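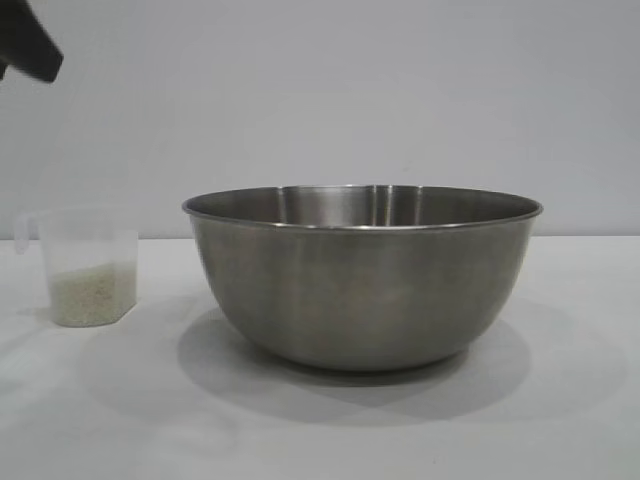
Musa Danladi wrote on the draft that rice should be weighed and never scooped, as a level cup means something different to each person who levels it. The comment was accepted in part. Cups were kept for the portioning stage, and a kitchen scale was added as a check on the bowl.

Projects > Food Preparation > Russide > Report 2

3. Method

Dry long-grain rice was portioned by cup into a mixing bowl. Each of the 2 testers made 20 pours, 6 of them with the bowl moved further from the cup. The bowl was wiped with a dry cloth between pours. Grains that landed on the table were collected with a card and weighed separately — they were not returned to the bowl.

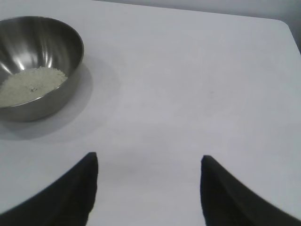
Spillage depended mainly on the height of the cup at the start of the pour. A low start kept the grains together, while a high start let them bounce off the wall of the bowl. The sloped sides helped in either case, and a small portion such as the one lying on the bottom of the steel bowl could be checked by eye before weighing. Larger portions hid the base and gave no useful guide.

4. Limits

Only one type of rice was used. The scale reads to the nearest gram, so losses of a few grains were recorded as zero. Ladi Isah repeated the far-position pours in May with a narrower cup — those results are in Appendix B and are not included in the averages. Washing and soaking were outside the scope of the project.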